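Notebook, bottle bench, Friday

Started at 9 with the same complaint as yesterday: the pick order keeps flipping. The planner gets a list of bottles from perception, sorts them by distance to the near edge and hands the first one to the right arm. Fine on paper! But when two bottles lie close to parallel the centroids jitter enough that the order swaps between ticks, and the arm starts toward one bottle, rethinks, starts toward the other. Pascual calls it dithering and he's being kind.

First thing I tried was simply averaging the centroids over a longer window. That helps when nothing moves. It's terrible the moment a person reaches in to set something straight, because the old position hangs around in the average and the planner happily aims for where the bottle used to be. So I pulled that out again and went back to the raw detections from the Rajan node (config 171, the one without the smoothing flag, in case anybody goes looking). 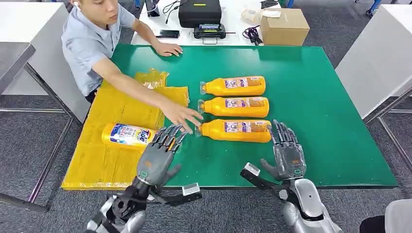

Reaching in at the cap end of the nearest yellow bottle, Tide over on the left.

The interesting part is what the segmentation does with an arm across the table. With a forearm lying over the green, I get a skin-colored blob that touches the bottle mask at the cap, and the fitter stretches the long axis out along the hand. The yaw estimate goes off and the grasp pose follows it. I spent most of the morning on that. What I have now is a hold: if a bottle mask changes area by more than a set fraction in one tick, freeze its last good pose and mark it "held", and the planner isn't allowed to pick anything marked held. Cheap and a bit dumb, but I like that it fails by waiting.

The other headache is yellow on yellow. The left part of the table is all yellow plastic, shiny and wrinkled, and every highlight on it wants to be a bottle. The color threshold on its own is hopeless there. I swapped in the Brasteck depth filter ahead of it, so anything lying flat to the table plane gets thrown away before color even gets a say. Wrinkles that stand up still sneak through now and then. I put a minimum length on the detections too, and that took care of most of the leftovers, though I don't love it (a short bottle would vanish, and then we'd be hunting for a bug that I put there on purpose).

Restarted after lunch with the hold logic on and the log level turned way up. Replayed 200 ticks from the Clerdale bag file first, just to make sure I hadn't broken the old case. Order stayed put the whole way through, which made me unreasonably happy, and then I noticed I'd left the replay rate at 3 and had to think about whether that mattered. It does, a little: the hold timer runs on wall clock. Changed it to message time. Reran. Still good.

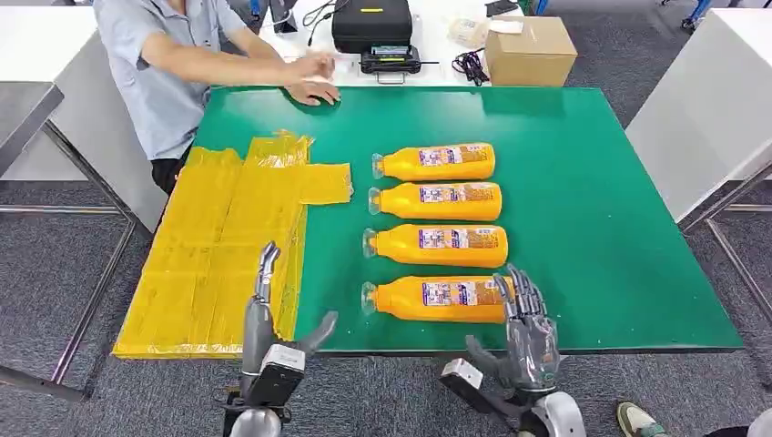 Next is the tie-break. Sorting by distance alone is asking for trouble with a column of bottles all pointing the same way, so I want to key on the previous order and only allow a swap when the gap between two centroids clears a margin. Plain old hysteresis, and I should have done it on day one. Pascual wants the margin as a parameter in the Iltdale launch file instead of buried in the sorter. He's right, I'll move it.

Also on the list: the hands themselves. When fingertips come up in front of the near bottle, the base end disappears from the mask and the center slides toward the cap. I can project the hand model into the head view and mask it out, the joint states are right there. What I don't have is decent sync between joint states and camera, so the mask lags when the arm moves fast. Ticket 807 has the timestamps I dumped. Pascual, if you get to it before me, look at the wrist first, the lag is easiest to see there.

Left the branch as hold-pose-wip, not merged. Don't run it with the old launch file, the parameter names changed and it will quietly use defaults.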